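Varketti Drawer Organizer: Set-Up Guide
Section 8. Folding fleece pants for the wide compartment

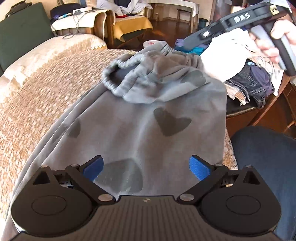
Before you start, check that the divider is clicked in at the 245 mm mark. Fleece is thicker than cotton, and in the narrow compartment it will push the divider out of its place.

1. Lay the pants on a bed or other flat surface. A bedspread may stay on, but pull it straight first.

2. Find the two cuffs and open them with your fingers. Elastic cuffs like to roll inside, and then one leg looks shorter than the other.

3. Put one leg on top of the other, so the side seams meet. Smooth from the waist to the cuffs with a flat hand. Do not pull on the fleece.

4. Fold the pointed part of the seat inward. You should now have a long rectangle.

5. Bring the cuffs up to the waist, then fold again in three. The finished packet must be not wider than 200 mm.

6. Stand the packet in the compartment with the fold up.

Note: If the fabric has a print, fold with the print outside. It is easier to find the right pair in the morning.

Note: Children's sizes need only one fold in step 5, after the cuffs are at the waist.

Caution: Do not put fleece in the drawer when it is still damp from the dryer. Let it rest on the bed until it is fully cool and dry.

Caution: Lace and crochet bedspreads can catch on zippers. Close all zippers before step 1.

For jeans and other heavy pants, see Section 9. The lower drawer must not be loaded with more than 8 kg.

Text: Nayeli Benavides. Checked by Darnell Montoya, July.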